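About Pomon

Pomon runs dish return and table clearing for staff canteens and school dining rooms. The company was set up by Wiesława Olszewski and Tarek Mahasneh and operates from one site on Szczepańska. It handles 3,000 place settings on a full working day.

A standard station has a round tray, a peg rack for dishes and a clear bin for waste.
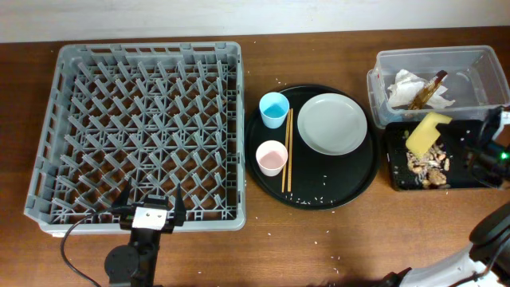
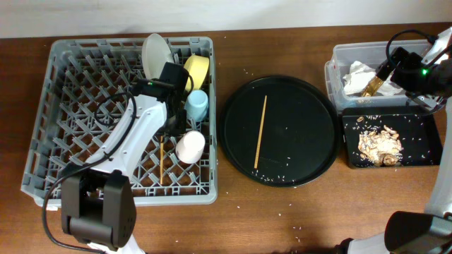 Gray peg rack, round black tray and clear bin. Rice is still on the tray and the table in both views.

Clearing follows a fixed order. Paper and wrappers go into the bin first. Plates stand on edge between the pegs, bowls go on their side, and cups are racked after them. Chopsticks are collected last – they slip through an open grid, so client sites get a separate holder. Loose grains are swept from the tray before it is stacked, then the table is wiped.

Rack contents are recorded by type in Wavance, our stock system. The current register lists 935 racks. A rack with 2 or more broken pegs is withdrawn and replaced.

Forough Dehghan is responsible for station layout and Vega Prieto for washing and stock. Wanda Dudek handles contracts and site surveys. A survey covers table height, walking distance to the wash area and the shape of the crockery in use – square plates need the wider Eta rack. New sites are surveyed up to the end of October for a start in the following term.

Page last revised June 12, 2025.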